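Bakilana Surgical Skills Centre
Open Day: Frequently Asked Questions

Updated 16th January

When and where does the open day take place?

The open day is held each April in the main teaching building at Anarport. Doors open at 10am and the last visitors are admitted at 3.30pm. The entrance is on the north side, opposite the bus stop. Please do not use the ambulance bay.

Do I need to book?

Entry to the building is free and does not require a ticket. Seats for the robotic suturing demonstration must be booked, as the viewing room holds 58 people. Bookings are made through the Visits Office and are limited to four seats per household.

How many demonstrations are given?

There are 3 demonstrations during the day, at 11am, 1pm and 2.45pm. Each lasts forty minutes, including time for questions. The content is the same at every session, and visitors are asked to book only one.

Who leads the demonstration?

The demonstrations are led by Wycliffe Urio, Head of Robotic Training. A second instructor remains with the audience to answer questions while the work is in progress.

What will I see on the large screen?

The screen carries a close view of the instruments at work, and a spoken commentary is given throughout.
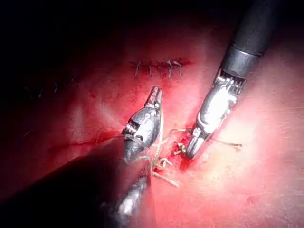
Suturing has been chosen for the open day as it is the skill on which our trainees spend the most time. The instructor places each stitch and ties it off before moving to the next, and the audience is told which instrument is holding the thread. Visitors often ask how progress can be judged at such close range. The short pale thread ends standing along the seam mark the stitches already completed, while the loose loops between the two metal tips belong to the tying still under way. Questions may be put to the second instructor at any point.

Does the robot work by itself?

No. Every movement is made by the instructor, who is seated at a console and controls the instruments by hand and foot. The system does not decide where a stitch is placed.

Is the demonstration suitable for children?

The close view shows red tissue and a small amount of blood. Children under 12 must be accompanied by an adult, and parents are advised to consider whether the session is suitable. Visitors may leave the viewing room at any time by the rear door.

May I try the equipment?

Two practice consoles are available in the Produvstead Room from 10.30am. Visitors use them to move rings between pegs. Turns last five minutes and cannot be reserved. The minimum age is 10.

May I take photographs?

Photography is permitted in the foyer and the Produvstead Room. It is not permitted in the viewing room.

Is the building accessible?

All public rooms are reached by lift. A hearing loop is fitted in the viewing room, and wheelchair spaces should be requested when booking.

Can schools and colleges attend as a group?

Groups should apply for a separate visit under the Prindusora schools programme, which received 912 pupils last year. Applications are made by a member of staff.

How do I cancel a booking?

Please write to the Visits Office, quoting the reference on your confirmation. Seats not taken up five minutes before the start are offered to those waiting in the foyer.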